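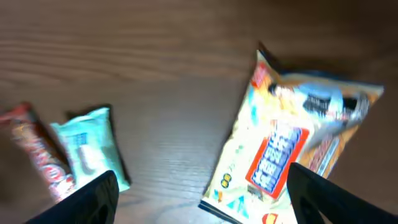
10 February 2018

In the workshop by ten. Cold enough that I kept my coat on until lunch. Takeshi had left the heater on the far side again and the cord doesn't reach the arm, so I worked without it.

First job was the wrist cable. It has been catching on the second joint whenever the arm turns past the halfway point, and on Thursday it pulled the plug out of the board. I rerouted it along the outside of the forearm and tied it down with a strip of old inner tube. It looks bad but it moves freely. Ran the full sweep both ways and nothing snagged.

Then the gripper. The fingers still don't close evenly. The right one gets there first and pushes whatever is between them over to the left. Barış thinks it is slop in the gear and wants to order the Herix one. I think the horn is on one tooth off. Took it apart, moved it one tooth, put it back. Better, but I can't say it is fixed. I'll measure it properly when I have the good calipers, which are at Jummai's.

Spent the afternoon on picking up snacks. Wooden blocks were easy and we all got too pleased with ourselves over them. Wrappers are another matter. The big bag is the worst of the lot. It is mostly air, so the fingers press in and the motor thinks it has hold of something well before it does. I lowered the closing speed to 300 and set the stop a bit later. Nearly 3 hours on that and I got 2 clean lifts. The other tries either slid off or shoved the bag across the table.

The small packets go better if the arm comes down across the short side. Turned the other way, the fingers land on the sealed ends and slip. Need to tell Salamatu, as her code picks the angle and at the moment it doesn't care which side is which.

The wrist camera smears when the arm is moving. I put in a short wait before each picture. Slower, but the label finder stopped guessing.

Chibuzor came by at four with the printed spacers. Wrong hole size, my drawing. He'll redo them this week.

Still to do: rubber on the fingertips, new spacers, sweep the floor under the bench. Left the arm parked and switched off at the wall. Home by six, soup, bed early.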